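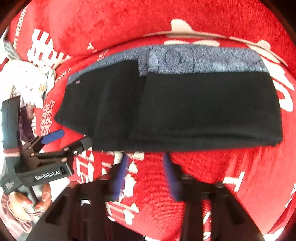 Traltex moves folding staff to hand-held grippers

Textile care firm Traltex has changed the duties of 13 folding staff at its Plelau site, where garments are now folded with a pair of hand-held grippers for part of each shift. The recordings made during this work are used to train the two-armed folding station the company plans to install on its returns line.

The change took effect in December 2023, after a trial that began in May with two operators. Each operator holds one gripper in each hand and folds the garment using only the jaws. Bare-handed folding continues on the main line, where output targets are unchanged.

Work with the grippers is done in blocks of 15 minutes, followed by a return to ordinary folding or labelling. Lizelle Swanepoel, shift lead at Plelau, said the block length was set after operators in the trial reported sore wrists and forearms. "The tool has weight and your fingers do not move the way they want to," she said. "People who were quick by hand were slow with it at first, and some of them disliked that."

Dark trousers, lined garments and tops with thick seams make up most of the current work list. According to Noboru Koyama, who manages the technical side of the project, these were chosen on account of their high rate of misfolds in earlier machine tests. Layers of different thickness slide against each other when the bundle is turned, and the edge of a black garment is hard to find in a camera image. Patterned backgrounds are included so that the system does not depend on a plain surface.

The site had logged 1,422 accepted folds by the end of last week. A fold is accepted when the finished bundle is within the size limit for its garment class and neither gripper has lost its hold during the final turn. Rejected folds are kept in a separate set and are not counted against the operator.

Pay was the main point in talks with staff. Operators on gripper work receive the hourly rate for machine minders, which is higher than the folding rate, but only for the blocks worked. Berhanu Tufa, who represents the folding staff, said the group had asked for the rate to cover the whole shift. "We are teaching the station our job," he said. "The company should say in writing what the job is afterwards."

Traltex said that no posts would be cut during installation and that folders would be offered training in loading, inspection and fault clearing. It gave no undertaking for the period after that. Talks on the shift rate are continuing.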